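Section 4: Putting the Troltero on Your Network

9 min read

You have unpacked the Troltero, found it a spot, and thrown away the little bag of silica that everyone keeps for no reason. Now it needs to talk to your router. Set aside half an hour. If you have done this sort of thing before, set aside an hour, as you will skip steps.

Before you start

You will need the Troltero itself, the power adapter with the Kumisness label, the short network cable, your Wi-Fi password, and the setup code from the underside of the unit. Write the setup code down now. Once the unit is on a high shelf with four cables in it, the underside becomes a remote and mysterious place.

Your Wi-Fi password is the one you use to get online. The admin password is a different one, and it is printed on your router unless somebody changed it in a burst of good sense and then forgot it. You will need the admin password only for step 9.

CAUTION: Use the Kumisness adapter. Other adapters will fit the socket. Fitting is a very low bar.

4.1 First connection

1. Turn off any VPN on the phone or computer you are using for setup. You can have it back afterward.

2. Plug one end of the network cable into the Troltero and the other into a free port on your router. Push until it clicks. If it doesn't click, it isn't in, no matter how in it looks.

3. Connect the power adapter to the unit first, then to the wall. The light on the front will go amber.

4. Wait for the light to change from amber to slow green. On a first start this can take over 30 minutes, most of which the unit spends downloading its own updates. There is no progress bar. We had one, and it sat at the same spot for so long that people unplugged the unit out of pity.

CAUTION: Do not unplug the unit while the light is amber. If you do, see 4.4, and bring a paper clip.

5. Open a browser and go to the setup address printed on the quick start card. The page looks plain. It is supposed to.

6. Enter the setup code. Letters are all capitals, and there is no letter O anywhere in the code, so anything that looks like one is a zero.

7. Give the unit a name. The name will show up on every phone and television in the building, so pick something you can bear to have read aloud by your in-laws.

NOTE: Names can be up to 39 characters long and can't contain emoji. We are told this is a limit of the software. The support desk considers it a feature.

4.2 Moving to Wi-Fi

If you are happy to leave the cable in place, leave it in place. Cables are faster, they never ask for a password, and they don't mind when someone runs the microwave. Skip to 4.3 and enjoy your evening.

8. On the setup page, choose Network, then Wireless. Your network should be on the list. So will all of your neighbors', including the one who thinks they are very funny. Select yours and type the Wi-Fi password.

9. If the page says "Address conflict," sign in to your router with the admin password and set aside a fixed address for the Troltero. The steps vary from one router to the next, and the menu you want is usually called DHCP, LAN, or Advanced. It will be in the last one you open.

10. When the light turns solid green, unplug the network cable. The light will go amber for a moment and then green again. If it stays amber, plug the cable back in and repeat step 8, typing the password more slowly this time.

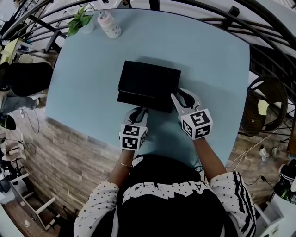 11. Move the unit to its permanent home. Keep it off the floor, out of closed cabinets, and away from fish tanks. Water soaks up Wi-Fi signal very well, and the fish get nothing out of it.

NOTE: The signal gets weaker with every wall it passes through. Brick is bad, foil-backed insulation is worse, and a large mirror is worse than most people would guess. If the page reports a signal strength under 57 percent, the unit will work but will sulk during backups. Move it closer to the router or go back to the cable.

4.3 The first backup

12. Install the Sikora app on each computer you want to back up. Phones can wait until the computers are finished.

13. Choose the folders to include. The app will suggest your whole computer. You probably don't need a second copy of every installer you have downloaded, but we won't judge, and the app has room.

14. Press Start. The first backup is the slow one and can run overnight. We suggest a Sunday evening, when the household is least likely to notice that the video calls have gone blurry.

NOTE: The app copies files in batches of 3000. Between batches it pauses to check its work, and during the pause the file counter stands still. It has not frozen. Let it think.

15. Once the first backup is done, open any one file from the Restore tab. Pick something you would miss. A backup you have never opened is more of a rumor.

4.4 If something has gone wrong

The light is off. Check the wall socket with a lamp. Then check that the socket isn't the one controlled by the light switch by the door. It is surprisingly often that one.

The light is red. The unit is too warm. Turn it off, take whatever is on top of it off the top of it, and try again when it has cooled down.

The light has been amber since yesterday. Unplug the power, straighten a paper clip, press it into the hole marked RESET, and plug the power back in while still pressing. Hold until the light blinks. You will wish for a third hand at this point. Then start over from step 3.

The setup page won't load. Your VPN is on. If it isn't, check it again, then try a different browser.

The light is green and nothing works. Restart the router. We know. Restart it anyway.

CAUTION: A reset clears the name, the passwords, and the network settings. It does not erase your backups. To erase those, see Section 9, which is long on purpose.

If none of this helps, contact the Durkthorpe support desk and have your setup code ready. They will ask whether you have restarted the router.

Continue to Section 5: Sharing Folders With People You Trust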